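The Other Kind of Loyalty

I have supported Rutby for most of my adult life, a sentence that usually gets me either a sympathetic nod or a request to repeat the name. We play in the fourth tier. Our ground has four sides, two of which have seats. Our nickname is the Millers, although the mill went in my grandfather's day and the site is now a place where you can have your tires rotated.

What I want to write about is the season ticket, because the renewal letter came this week and I have been walking past it on the hall table ever since.

The club would like $70 more than last year. The letter blames "the changing landscape of the game," and I have been watching for this landscape from row F and can report that it looks the same as ever, with a floodlight in front of it. In return for the $70 I get priority access to cup tickets. We went out of the cup in the first round, at home, to Clirkden, whose goalkeeper also seemed to be driving the bus. I had no trouble getting a ticket for that one.

There is also a new membership level called Miller Gold. It comes with a pin.

My friends who follow big clubs on television think all this is adorable. They pay more than I do for a stack of subscriptions, they've never been rained on, and they can discuss the hamstrings of men they will never stand within a mile of. I don't say that to be superior (well, a little). I tried it their way one winter when my knee was bad. I picked a team with nice colors and watched them win every weekend until spring, and felt roughly what I feel when the elevator comes quickly.

At Rutby the gate is 2000 on a good afternoon, and the good afternoons are spread out. You get to know the backs of people's heads. The man in front of me has worn the same hat through three managers. When we score he turns around and looks at me in alarm, as if I might know what happened, then turns back. We have never exchanged a word and I would be very upset if he moved.

The football itself is hard to defend. Last season's high point was a 2-2 draw away at Skirnmont, where we were two down at half-time and the people next to me had already started on the sandwiches meant for the drive home. Then our left back, who has one trick, did it twice. The second time I hugged a stranger and got mustard on both of us. It took 100 minutes, counting the stoppage for a dog, and I talked about it until my family asked me to stop.

You could offer me a final in a glass stadium in exchange for that afternoon and I'd ask whether there was parking.

So I know I'm going to renew. The club knows it too, or they would have written a better letter. What annoys me is the pretending. They pretend there is a benefit, I pretend to weigh it up, and for two weeks in May the envelope sits there while I make remarks about it. A plain note saying "the roof leaks and the striker wants a raise" would have had my check in the mail by the evening. 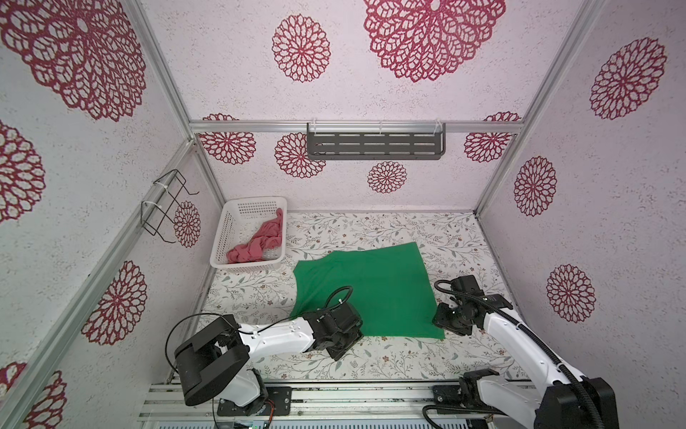
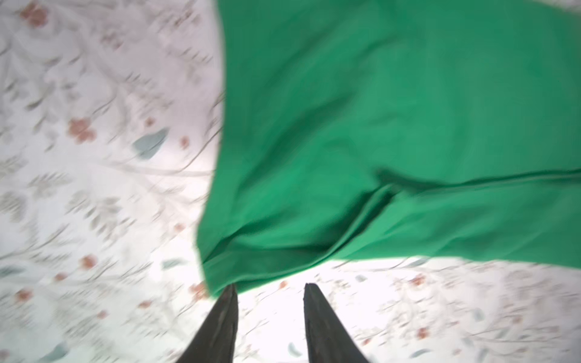
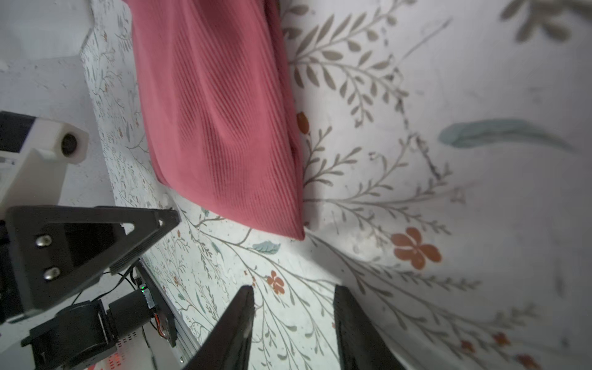
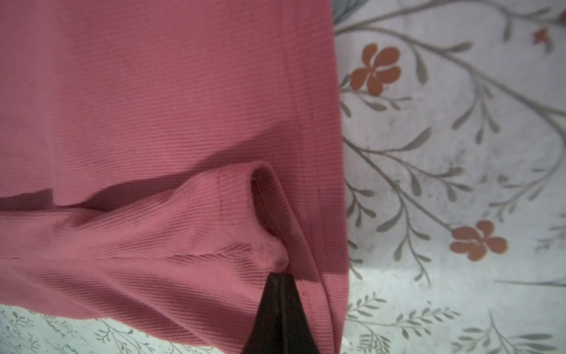
The roof does leak, by the way. It leaks over row H, so the people in row H have drifted down to row F, where they sit wherever they like and act surprised when somebody arrives holding a ticket. Every home game starts with a small, polite negotiation. I've come to think of it as the warm-up, and it is often better organized than the one on the field.

The other thing the letter didn't mention is the snack bar. It was run for years on a simple system of tea, pies and no change for a twenty. It has now been handed over to an outfit called Ndung'u, who do a flatbread with spiced beans that is the best thing to appear at the ground since we sold our last decent center forward. The line goes back past the restrooms. I heard a man complain that he'd missed a goal waiting in it, and then heard him concede, with his mouth full, that it had been a Clirkden goal, so fair enough.

If they had put the flatbread in the letter I would have upgraded to Gold. I might do it anyway. I'd like to see the pin.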